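The singer Talell and the actor Jhair Condori were married in January at the Palomino, a former grain hotel outside Lurham, in front of 39 guests. The couple had booked it for 10 days under her sister's name. Local taxi drivers were told to expect a dental conference.

Dinner was late and the speeches ran to 40 minutes. Talell wore a gray suit by Mendov, the label she has worn on stage since her first tour. There was no gift list – guests were asked to bring a record instead.

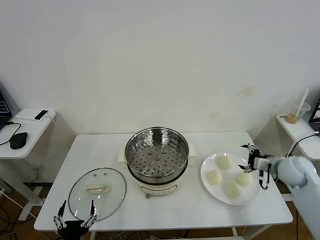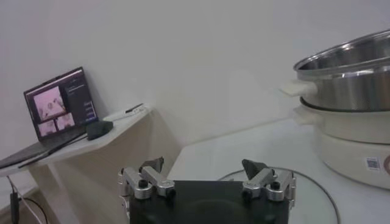
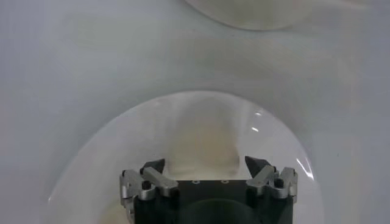
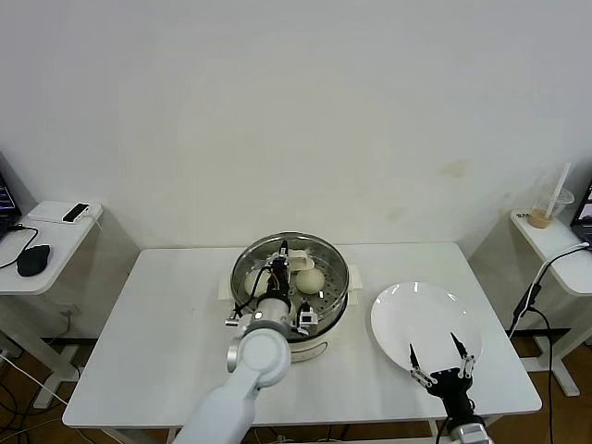
Condori said later that he would have been happy with a registry office and a bus ride home, but that her mother had already written out 191 envelopes before the list was cut.

The pair have since rented a house near Lurham. Her next album has no title yet, and his series returns to filming when the studio reopens.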